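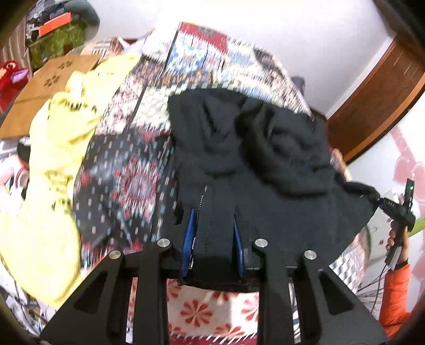
Hiyori Takeda writes that the dark knitwear has again come back from the Pridcombe laundry room with pale fluff along the seams, and asks whether it should be folded and put away in that state or returned for a second wash. She adds that the bed in the room is being used for sorting, and that the quilt on it ought to be protected while this is done.

Ticket status: open, awaiting second wash result
Category: Laundry and linen
Logged: April 2020
Handled by: Svyatoslav Mykhailiuk, Household Services

Reply to the resident's first point

Garments with fluff on them should not be put away. Please shake each one out over the bath, turn it inside out and place it in the bag marked Mengal. It will be washed again on the wool programme with other dark items only. Pale garments, including yellow T-shirts and anything with printed lettering, are to be kept in the other bag. It would assist us if the two were separated at the point of sorting – we have had mixed bags from this floor on several occasions.

Reply to the resident's second point

The patchwork quilts date from the refurbishment of 1988 and are not suitable for the machines on site. A plain sheet should be spread over the quilt before laundry is sorted on it. Sheets may be drawn from the Istetti cupboard on the landing and need not be signed for.

Steps taken so far

1. Filter on dryer two removed and cleaned. A good deal of towel fluff was found behind it.
2. Wash load reduced. The drum had been filled well past the line.
3. Liquid changed from the Sirico powder to the Sirico wool liquid, 40 ml per load. The powder had been leaving marks on black items.
4. Test wash carried out with one black jumper, dried flat. No fluff seen on the body; a little remained inside the cuffs.

Folding of hooded items

The resident also asked how hooded tops should be folded so that they fit the shelf. Lay the garment face down and smooth it from the hem upwards. Bring each side in to the middle, with the sleeve laid straight down along it, then fold the hood down over the back and fold the whole in half from the bottom. Thick knits should be folded once only. They should not be hung, as the shoulders stretch.

Further note, added by Hiyori Takeda

The second bag was put out this morning. Two jumpers were left out of it as they have buttons missing – please advise where mending goes.

Response

Mending is to be left in the tray beside the Istetti cupboard with the room number pinned to it. The next collection is in May.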